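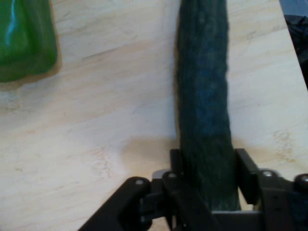
Notes for produce storage talk, Heiskanen hall
12/28/22

SLIDE 1. Welcome
Say who I am and that I buy vegetables for the Pititz kitchens. Phones off. Handouts are on the chair by the door. Questions at the end, but stop me if you can't hear.

SLIDE 2. What goes wrong at home
Most people put everything from the store straight into the bottom drawer. Cucumbers and bell peppers get the same treatment as carrots, and they don't need the same treatment.
Ask for hands: who threw out a soft cucumber this month?

SLIDE 3. Cucumbers
They come from a warm climate and don't like deep cold. After several days in the coldest part of the fridge you get sunken spots and watery patches.
Top shelf or the door, toward the front. Wrap in a dry paper towel, then a loose bag.
Keep them away from bananas, melons and tomatoes. Those give off ethylene and the cucumber turns yellow.
Once cut, cover the cut end and use it soon.
Choosing one: firm all the way along, dark green, no soft tip. A slight curve makes no difference to the taste. Press gently near both ends, that is where they go first.

SLIDE 4. Green bell peppers
Picked before they ripen, so they keep longer than red ones.
Glossy skin, heavy for the size. Skip any with wrinkles around the stem.
Don't wash until you use them. If they are already washed, dry them well, especially in the dip around the stem.
Crisper drawer is fine, in a bag left open.

SLIDE 5. Our own numbers
The Emel kitchen logged 1248 cucumbers from June on. I only have the log for that one kitchen, so say so. Moving them off the bottom shelf was the one change we made. Staff told us they were throwing out less. We did not weigh the waste, so no percentage here. Someone will ask.

SLIDE 6. Unpacking routine
Put everything on the table first. Check each piece by hand. Anything soft goes in tonight's salad. Wipe off moisture. Then shelf, door or drawer.
Takes me 4 minutes for a normal bag.

(Drink water. If running late, skip to the Ullex boxes.)

SLIDE 7. Ullex boxes
Vented lid, good for peppers. A bowl with a towel over it does the job too. Pass the box around and get it back.

Questions. Lights up. Hall has to be cleared by 6.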